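Wekent is dropping text message codes, and I have thoughts

If you use Wekent for your business email (and judging by my inbox, a lot of you do), you've probably seen the orange banner by now. Starting in August, the company will stop sending login codes by text message. You'll need either a passkey or an authenticator app to get in, and if you haven't picked one by the cutoff, your next login drops you straight into a setup screen you can't skip.

I've been grumbling about text codes for years, so I'm pretty happy! They were a decent idea when the other choice was a bare password, but phone numbers get hijacked, codes get typed into fake login pages, and the messages have a way of showing up ten minutes after you needed them. I was once locked out of my own account in an airport because my phone wouldn't pick up a signal, and I still hold a grudge.

The change covers all paid plans. Free accounts get an extra 25 days, which seems a bit backwards to me, but okay. Admins can switch their whole company over early from the security page, under "Sign-in methods" – it's the second tab, and it's easy to miss because the first one looks like it should have everything.
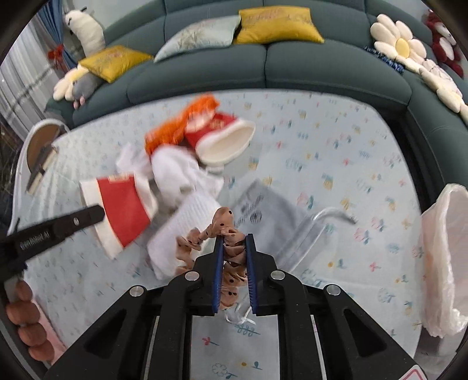

One reader wrote in to ask what happens to the shared front desk login, the one that six people use and that has always sent its code to a phone in a drawer. Fair question, and I asked Wekent support the same thing. Their reply was that shared logins still work, but each person has to register their own passkey on the account, and there's a limit of 54 passkeys per login. Fifty-four! If you have that many people on one login, please write to me, I want to know everything. For a normal office it should be plenty, and you get a nice side benefit: the activity log will finally show which passkey was used, so you can tell who signed in when. Take somebody off the list when they leave and their access goes with them, without changing the password for everyone else.

Now for the part I like less. Wekent is keeping email as a fallback for account recovery, and the recovery link stays good for 180 minutes. That's three hours for a link that can reset your entire login. I tried it on my own account the other night, and the link opened fine in a completely different browser well over two hours later, with no extra check at all. I'd love to see that cut way down. Support told me they've "passed it along," so we'll see.

It's also worth knowing that some add-ons will need attention. Plomari, the calendar sync tool, signs in with its own stored password and will stop working unless you reconnect it with an app key. I did mine in a couple of minutes and the only hiccup was that it forgot my color settings. Pruvon backups should carry on as they are if you set them up recently, but older setups need the same treatment. The quick way to tell is to open Pruvon and look for the words "legacy sign-in" under your account name. If they're there, reconnect it before you do anything else, and run a backup by hand afterward so you know it took.

And a small warning. I've already gotten 2 emails pretending to be from Wekent, both telling me to "confirm my number to keep receiving codes." They looked good, too – right logo, right colors, and even the banner. The real notice doesn't ask for your phone number anywhere. If you want to check your settings, type the address in yourself or use your own bookmark, and leave the button in the email alone.
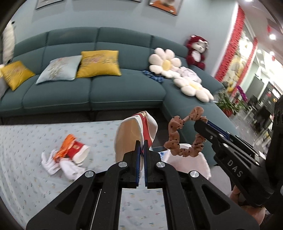
Please do a follow-up on hardware keys, says a comment under my last post, because my dad won't use a smartphone and he can't be the only one. He isn't! Wekent does take hardware keys, they just don't mention it in the banner. The little Räsänen key I carry with my house keys registered on the first try, and you don't need a phone at any point. Buy a pair if you can, register both, and stick the spare somewhere safe at home. The setup page calls this option "security device," and it's tucked under "More choices" at the bottom.

I've asked Wekent whether the cutoff could be pushed back for nonprofits, since a few of you brought that up, and I haven't heard anything yet. I'll add a line to this post when I do. Meanwhile, print your backup codes. Mine are in the folder with the car title.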